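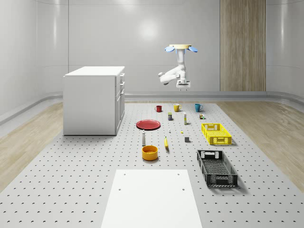 Rakberg enamel stovetop kettle: three months of tea

1/16/20
By Oana Stanciu

Print this page | E-mail to a friend

We use cookies to remember your settings. Carry on reading if that's fine with you.

I drink a silly amount of tea. Yellow mug, teal mug, chipped mug from the back of the cupboard, I'm not fussy, but I am fussy about the kettle. My old electric one (a Besik, bought in a panic the week I moved in) had started tasting of warm plastic, and no amount of vinegar would shift it. So I went back to the sort my gran had, the kind that sits on the hob and shouts at you.

The Rakberg cost me 325 lei at Lungu, the kitchen shop by the tram stop. They also had a Zetus in brushed steel for 575 and I did pick it up and put it down again more than once. Lovely thing, but the handle dug into my palm even when it was empty.

First the good stuff. It pours beautifully! A proper thin stream, no dribble down the front, and you can fill a teapot with a narrow neck without soaking the worktop. The lid is a tight fit, so it stays put when you tip it right over for the last cup. The handle folds down flat, which I didn't think I'd care about until I tried to get it into the cupboard under the sink when my parents came to stay.

The whistle is another matter. It starts as a sort of wheeze, so you think oh, nearly there, and then it goes off like a train. My downstairs neighbour has mentioned it. You can flip the cap up and boil it silently, but then of course you wander off and forget, and I've boiled it nearly dry that way twice. The enamel survived both times, though there's a brownish ring on the base now that won't come off with bicarb.

It's slower than electric, too. On my small gas ring a full kettle takes long enough to wash up the breakfast things. On the big ring it's better, but the flames lick up the sides and the handle gets hot, so keep a cloth handy. I only half fill it on weekdays and that seems to be the sweet spot.

Limescale: our water is dreadful, and I've been doing a citric acid soak every couple of weeks. A spoonful in warm water, leave it an hour, rinse, boil once and chuck that away. The opening is wide enough to get my whole hand in with a sponge. I couldn't do that with the Besik and I dread to think what was living in there.

My friend Paula Pîrvu has the same kettle in the smaller size and says hers has chipped round the spout, so I've been careful not to knock mine against the tap. No chips so far - touch wood.

Would I buy it again? Yes, for the pour and for the taste of the water. If you've got a sleeping baby or thin walls, try the Zetus, or get used to leaving the cap up and standing over it. Lungu told me there'll be a dark green one in April, and I'm trying very hard not to want it.

Get new reviews by e-mail: sign up to our newsletter

Print this page | E-mail to a friend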